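Prilora Laptop Refurbishing and Lending, Edisville
Progress report, second period

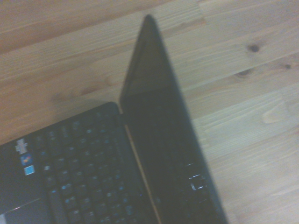

The work in this period was mostly repair and cleaning, with lending started on a small scale in June. The grant paid for parts, power adapters and bench time. It did not pay for rent, which the Sánchez building continues to cover under the arrangement described in our first report.

Machines received and repaired

We took in 11 donated laptops. Of these, seven have been cleaned, tested and passed for lending. Two are waiting for parts, one for a keyboard and one for a charging port. The remaining two could not be repaired at a sensible cost and were kept for screens, memory and screws.

Every machine goes through the same steps. Aníbal Usuga removes and wipes the old drive and logs the serial number. Marichka Marchuk opens the base, clears the fan and checks the battery. The keyboard and screen are tested last, with the lid moved through its full range to look for flicker. Old stickers are left on if they come with the machine and do no harm, as removing them took longer than we had budgeted and sometimes marked the finish.

Batteries were the main problem. More of them needed replacing than we planned for, and the parts line is close to fully spent as a result. We have asked Latum for a price on a mixed order and expect an answer before the next purchase. If it comes in higher than our current supplier, we will stay where we are.

Lending

Lucero Henao runs the lending desk on Friday afternoons. A loan lasts 10 weeks and can be renewed once. Borrowers get the laptop, a charger and a printed sheet on how to connect to the library network. Most of the people who came in wanted a computer for job applications or for a course. Several asked for a mouse, and we did not have any to lend. We would like to add mice to the next order from the small equipment line.

One laptop came back early with a loose hinge. It was tightened and is being checked again before it goes out. We have since added the hinge screws to the test sheet.

Changes from the plan

The evening repair class was put off. Yeison Puma had prepared the material, but the benches were full of machines under repair and there was no room to seat a group. We propose to hold the class in the next period with no change to its budget.

Next period

We will finish the two laptops waiting for parts, put all passed machines on loan and hold the class. Receipts and the parts list are attached separately. Questions on spending should go to Vasilică Surdu.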